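Skirnow and the four-hundred-dollar promise

My sister-in-law sent me the link, as she does. Skirnow is a meal planning service. You tell it what you like to eat, it gives you a week of dinners and a shopping list, and it claims the average household will save $400 over three months. I have cooked dinner most nights of my adult life, so I was not the easiest customer, but the trial was free and I was tired of chicken thighs.

Where does the 400 come from? The website says "based on member results." I wrote and asked which members, and compared with what. The reply, two days later, thanked me for my interest in healthy eating.

My guess is that they compare it with takeout. If you order in every night and then stop, of course you save money. You could stop with a pencil and the back of an envelope. I don't order in much, so my savings had to come from somewhere else, and they never showed up. The first shopping list had 11 things on it I didn't own, including a jar of preserved lemons for a recipe that used half of one. The rest of the jar is in the fridge door. I don't expect to see it used by September.

I will give them the lentil soup. It was good, and I've made it again with more garlic and no celery.

Anil Murthy, who I used to share an office with, swears by a rival called Jimach. He says it looks at what you already have and works from there. I tried it for a week on his login. What it does is ask you to type in everything in your cupboards, which took me most of an evening, and then it suggested pasta. I had typed in pasta. I could have gotten there.

Maybe these things work for people who hate deciding. I can see that. At 5:30 p.m. with hungry kids in the house, being told what to make is worth something, and I'd respect the ads more if they just said so and left the savings alone. What bothers me is a number with no working shown, printed large, next to a button that takes your card details before the free trial starts.

I canceled on the last day. It took three screens, and one of them offered me half price. 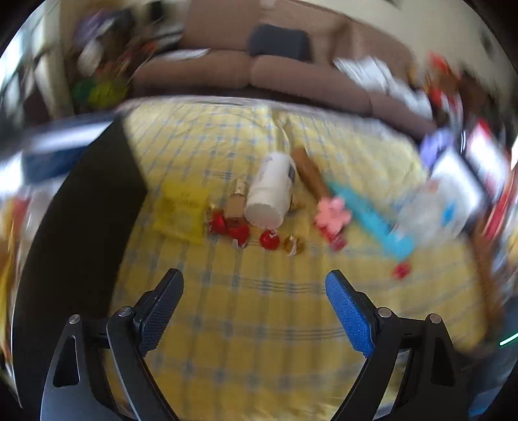 Is a paid meal planner worth it if you already cook most nights?

Probably not for the money. Write down five dinners before you shop, check the fridge first, and see how far that gets you before paying for anything.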